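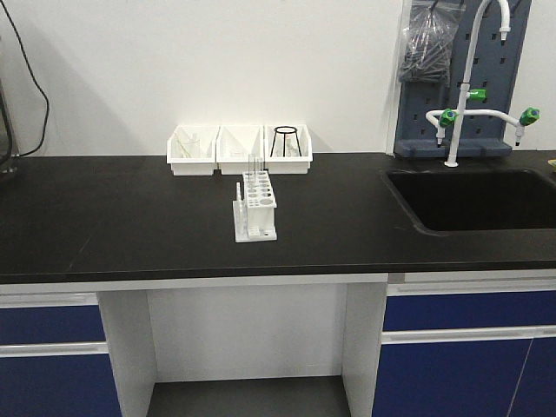 One of the technicians at Cusbridge told us, before we had even taken our coats off, that she didn't mind the arm doing the tidying so long as it never touched her labels. We wrote that down at once, and it ended up shaping most of our project – far more than the questions we had so carefully prepared!

Our report looks at what happens to the people in a teaching laboratory when part of the clearing and setting out is handed to a robot. Cusbridge gets through a great deal of glassware in a year (487 practical sessions in the last one, going by the booking sheets we were kindly lent), and all of it has to be put out, collected, washed and put back. The two of us spent our visits watching, asking questions and, I'm afraid, getting in the way a fair bit.

The jobs the staff wanted to give away were the dull ones: fetching stands, putting tubes into racks, returning things to their bins.
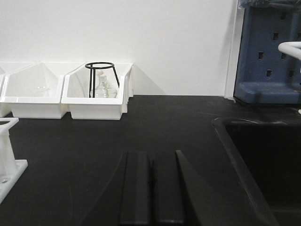
What they wanted to keep was the checking. Every technician we spoke to said in one way or another that you learn a lot from handling glass, because your fingers find a chip before your eyes do. With the arm doing more of the carrying, they have had to set aside time for looking things over, and this is now written into the working day at Cusbridge. At Dritcombe, the second site we visited, it isn't, and people there grumbled to us about it over some very welcome tea.

Both sites had also changed how they lay out a bench. Things have fixed homes now, and a bin moved a hand's width to make room for somebody's notebook can mean a morning of muddle. The older staff found this tiresome at first, while the newer ones rather liked always knowing where the flasks were.

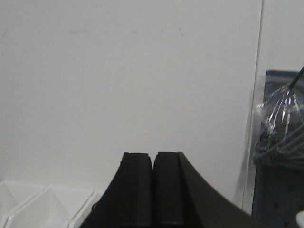

Photo: project team, Cusbridge teaching laboratory

We asked whether anybody felt watched or hurried. Mostly not, although one person at Dritcombe said she had started keeping pace with the arm without meaning to, and went home more tired than before. We would have liked to follow that up properly, and if another group takes this on next year we hope they will begin there.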